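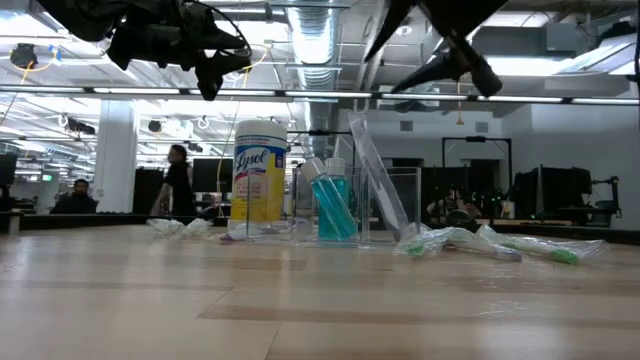 Surnska Household Word List

Version 3, October 2021

What it is

Surnska is a word list for things that people keep and use at home. It has 768 entries. Each entry gives one everyday name in English, the plural, a short meaning, and the other names that people use for the same thing in different regions. The list was started for a small dictionary project in Kitberg and is now kept separately, so that other people can use it too.

The words are grouped by room. Bathroom and kitchen are the most complete. The garage group is still weak, and I would be thankful for corrections there.

Files

words.csv is the main table, one entry per line.
variants.csv has the regional names. It is joined to the main table by the id column.
rooms.txt is the list of room groups with their short codes.
CHANGES.txt tells what was changed between the versions.

All files are UTF-8 with a comma as separator. If a meaning has a comma inside, the whole field is in double quotes. Please do not open and save the files in a spreadsheet program before you load them. It changes some ids to dates, and the join will then fail without any message.

Columns in words.csv

id: room code and number, for example BA-014
word: the headword, in lower case
plural: empty if the word has no plural in normal use
meaning: one sentence, not longer than two lines in print
level: 1, 2 or 3, where 1 is for beginners
source: T for Trarncombe, A for Annan, K for Kitberg

Where the words come from

Most of the headwords were collected from shopping lists and notes which families in Trarncombe and Annan agreed to share. The notes were typed by hand, and the originals were given back. Only single words and short phrases were kept. The Kitberg part is older and comes from the first dictionary, so some of its meanings sound a little formal.

Brand names are not headwords. When a brand is used as a common word in one region, it appears in variants.csv with the mark "br".

Known problems

"Wipe" and "cloth" overlap, and the meanings do not separate them well. "Toothbrush" is written as one word everywhere, but "tooth mug" and "toothmug" both still appear. "Mouthwash" has no plural in the table, although two families wrote one.

The level column was decided by one person only. Please do not use it for grading students.

How to report an error

Send the id, the present text and the text you propose. One message for each entry is easiest for me. Corrections are collected until January and go into the next version together.

License

Free to use and change for any purpose. Please keep the name Surnska and the version number in your copy.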